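June 2018

Spent the afternoon at the kitchen table with the budget sheet again, on a Sunday, which says something about how the week went. The money has to be committed or given up, and I still don't believe half the numbers in front of me.

Rarkell have sent a third quote. The first had the arm and the controller on one line. The second split them and somehow the total went up. This one is back to one line, with "commissioning support (20 hrs)" tucked underneath, and no mention of what happens in hour 21. I wrote to ask. The reply thanked me for my interest in their products.

Zollov are cheaper on the arm and then make it back on everything you bolt to it. Their fingertips are sold in pairs at 157 a pair and they call them a consumable, a word I have learned to fear. I asked how long a pair lasts. "Depends on use." Well, yes. So do shoes, but a shoe shop will have a guess. If we get through a pair a month that's a line in the budget every year for as long as we own the thing, and I can't see it in anyone's plan, including the one I wrote myself in December.

I reread that plan this morning and was a bit embarrassed. I'd put down "sorting cell, complete" as if you could buy such a thing off a shelf. No allowance for spares, none for the bench, none for somebody's time. There was a sum for training and I can't remember where I got it. I suspect I made it up so the column would look finished.

What nags me more is the demonstration habit. Every supplier has a film, and in every film the parts are all the same shape, all standing the same way up, in a tidy line with a hand's width between each. Waaka's is the worst for it. Lovely music, white cubes. I watched it twice to see whether anything ever touched anything else and it doesn't. I've asked all of them the same question now: what does it do when two pieces are pushed up against each other and one is leaning? Rarkell said their software handles clutter. Zollov said a better gripper would help (theirs, for 400 more). Waaka have not replied.

So I've stopped arguing from brochures and I'm arguing from our own bench, where the blocks come in four colours and awkward shapes, and some of them sit right up against their neighbours.

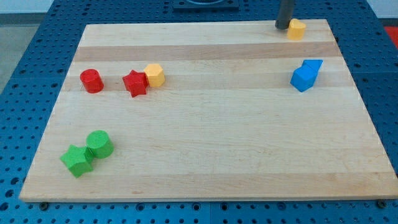 Where the money stands tonight

Arm and controller: undecided. Leaning Zollov, with bad grace.

Gripper: I want the plain fingers first and I want them on loan. A star with its points out is a different job from a cylinder, and a heart is different again, and I won't pay the extra 400 until somebody has shown me the better gripper doing the ones the plain fingers can't. If they won't lend, that's an answer of a sort.

Spare fingertips: two pairs from the start. Put in properly this time, under running costs, where the people who sign will see it.

Bench: keep the pegboard table. I know Ikolton want to sell us a machined base plate at 1,387 and I have read their leaflet on repeatability with an open mind, or as open as I could manage. A wooden board and a few bolts in the holes will do to be going on with. If the board turns out to be what's holding us back I'll eat the leaflet.

Camera: haven't started. Can't face it. Each of the three wants us to use the one they resell, and none of them will say it's the only one that works, only that it's "recommended". Put a blank line in and leave it blank until I've had a proper conversation with someone technical.

Commissioning: this is where I think we get stung. Strike Rarkell's 20 hours or get the hourly rate after it in writing. Ask Zollov for the same so I can compare like with like. They'll both hate that.

Training: take out the made-up figure.

I keep coming back to whether we need to buy at all this year. Renting came up months ago and got waved away as dear, and I never saw anybody do the sum. I might do it tomorrow, before the call. If six months' hire tells us the thing can't cope with two blocks leaning on each other, I'd call it cheap.

Also must find out who pays the carriage if it goes back. None of the quotes say. Check the small print on Zollov's second page, the one that printed in grey.

Bed. The sheet still doesn't add up, there's a cell somewhere in the spares section adding itself in twice, and I'm not hunting for it tonight.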